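Print this page
E-mail this to a friend

The Two-Hour Text

Opinion, by Babak Tabrizi
2026-03-06

My niece got her schedule for the week in February the way she gets all her schedules, which is to say she got it four times. The first version came on the app. The second came on the app and canceled the first. The third was a text from a shift lead asking could she come in at eleven instead of two, and the fourth came while she was standing at the bus stop in her store vest, and it said not to bother.

She works at a Folach, the big one out past the Laxdal exit. I have bought socks there. It is a perfectly decent place to buy socks. The people who run it know how many pairs they will sell on a rainy afternoon, because they have software for that, and the software is apparently very good. What the software can't seem to do is tell a grown woman on Monday whether she is working later that week. Or it can, and then it changes its mind, and she pays for the bus.

The industry word for this is flexibility. I have been reading trade newsletters for longer than is healthy, and I have yet to see the word used by the person doing the bending. Folach is flexible. Pavley, which runs the warehouse across the road, is flexible. My niece is on call, and on call is a job that used to come with a pager and a surgeon's income.

I should say where I'm coming from. I spent 36 years in payroll, most of them at a printing company that no longer exists, and for all of that time the schedule went up on a corkboard in the hallway on the same day every other week. People complained about it. They complained about who got which holiday, and about my handwriting. But they complained two weeks ahead, which left them time to trade shifts, find a sitter, or develop a convincing cough. If the boss needed someone to stay late he had to walk onto the floor and ask, and then he had to pay extra, and he made a face like he was passing a stone. It was a healthy arrangement. The cost of changing his mind landed on the man whose mind it was.

Now the cost lands at the bus stop. Send a person home and you save three hours of wages. She loses three hours of wages, plus the fare, plus whatever she promised the neighbor who is watching the baby, plus the other shift she turned down at the other job, the one she needs on account of the first job never giving her enough hours. You won't find any of that on a spreadsheet at Bavevier, the outfit that sells the scheduling program. I looked at their website. There is a great deal on it about empowering teams.
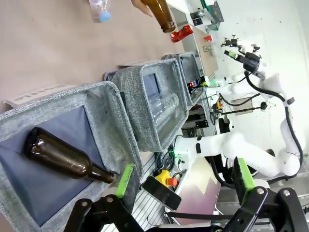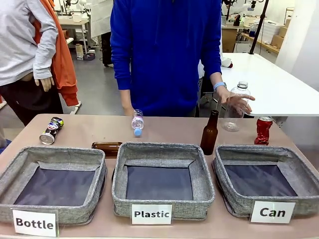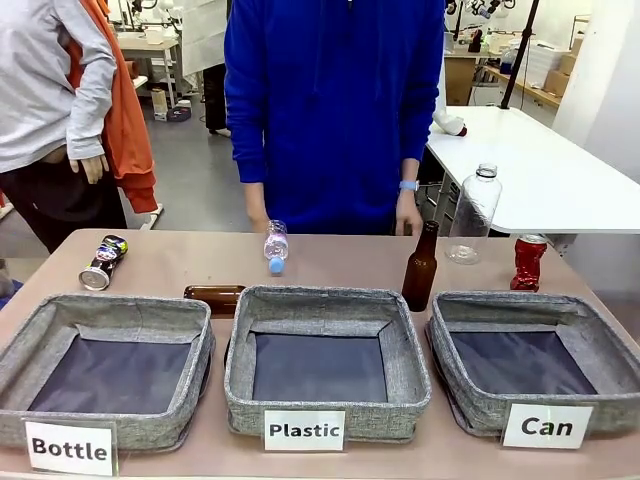
Bottle, plastic, can: the cards are in the last one.

The bill now sitting in our statehouse would ask employers with more than 100 workers to post schedules two weeks out and to pay a little something when they change them after that. A little something, in the current draft, is one hour's pay for a moved shift and half the lost wages for a canceled one. You would think from the testimony that it called for the public flogging of store managers.

The retailers' man said that customers are unpredictable. I grant him that. I have been one. But the store opens at nine every day regardless, and the lights are on whether I show up or not, and I have never heard of Folach texting the electric company to say it was a slow morning and could they have the power back. The landlord does not get a message at noon saying they'll only be needing the building until three. Somehow every other supplier gets paid for being ready. The only thing a company buys by the minute, with returns accepted, is people.

He also said that workers like the current system, and he had a survey. I believe the survey. Ask a college kid if he likes being able to pick up extra hours and he'll say sure. Ask him if he likes finding out at ten that he isn't wanted at eleven and I suspect you'd get a different number, but I notice that wasn't the question. In my experience you can learn most of what you need to know about a survey by reading it from the bottom, where they tell you who paid.

There are fair objections. A storm comes, the power goes out, half the crew is down with the flu, and a manager has to do something. The bill has an exception for storms. It has an exception for outages. It has so many exceptions by now that I'd call it a sponge, and I would rather have a plain rule with fewer holes and a lower price on it. Small shops are left out altogether, which seems right to me. The owner of a sandwich counter already knows whose kid has the ear infection. And there's a real worry that managers will respond by scheduling too thin and letting whoever is there run themselves ragged. Some will. They do it now, though, so I have trouble seeing that as a new product.

What I can't take seriously is the claim that it's impossible. We did it with thumbtacks. Several cities do some version of it already and you can still buy socks in them. Pavley, to its credit, went to posting ten days ahead at the warehouse last year after the night crew stopped answering their phones, all of them, on the same night. Nobody called it a strike. Everybody's battery had died. The company discovered within a month that its forecasts had been fine all along.

I don't recommend that approach to my niece. She has rent. She has also started screenshotting every version of her schedule, a habit I may have encouraged, and keeping her bus receipts in an envelope, a habit I definitely did. The hearing picks up again when the committee gets back, and members of the public can have 2 minutes each at the microphone. She'd like to go. She has asked for the morning off, and they've told her they'll let her know.

Print this page
E-mail this to a friend

Contact us | Copyright 2026, all rights reserved | Back to top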